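The White Table Gallery

Every house has one surface that is supposed to stay clear. Ours is a light wooden table that came from Lumberg four years ago with a promise about lasting a lifetime, and it has since spent most of its days under a layer of mail, chargers and a bowl of keys to locks we no longer own. In June the household took a vote. The mail lost.

The new arrangement is simple. A big white sheet goes on the tabletop, and whatever is on the table has to look worth keeping against it. It is surprising how few things do. A stapler looks guilty. A half-used roll of tape looks like evidence. Of the 43 objects that went through the first round, 13 were invited back, and two of those were the same pair of scissors (it's a long story, involving a drawer).

What survived best was the small dish. It was bought to hold soap, held paper clips for a while, and then served a long term as the place where a single spare button lived. I had never properly looked at it. Put a small dish by itself on a large white surface and it starts to behave like something in a museum shop, priced accordingly.

The round thing took longer to find a home. It rolls, which rules out most of the furniture in this house and all of the floors. The windowsill was tried. The Soralard shelf was tried, and the less said about the Soralard shelf the better, except that it was sold to us as level. The dish has a rim. The matter was settled by about lunchtime, with very little ceremony.
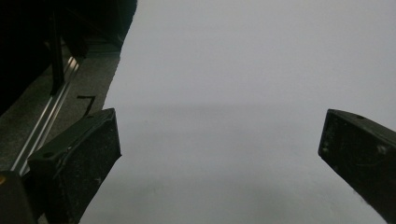
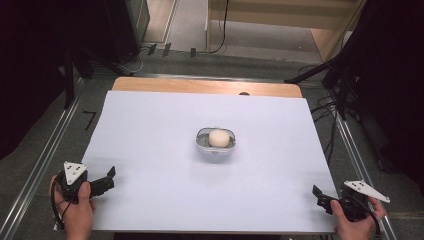
The second picture: small oval dish, white and gray, one occupant, cream.

A few notes for anybody planning a table of their own:

Get a bigger sheet than you think you need. Ours leaves a strip of bare wood along the far edge, and I have come to like it, mostly so I don't have to buy another sheet.

White shows everything. Crumbs you would have forgiven on wood become a personal matter. We went through half a bottle of Suvex in the first month before accepting that a few faint smudges are part of the look.

Put one thing out at a time. Two things is a display, and at three the mail comes back and asks if there's room.

Next up is the Malhotra cabinet, bottom drawer, known in this house as "the archive." It contains batteries of uncertain loyalty, a great many twist ties and at least one instruction manual for a kettle that left us years ago. I'll put up more pictures once I can get the drawer open. It moved an inch last night, and then something inside shifted and it closed again.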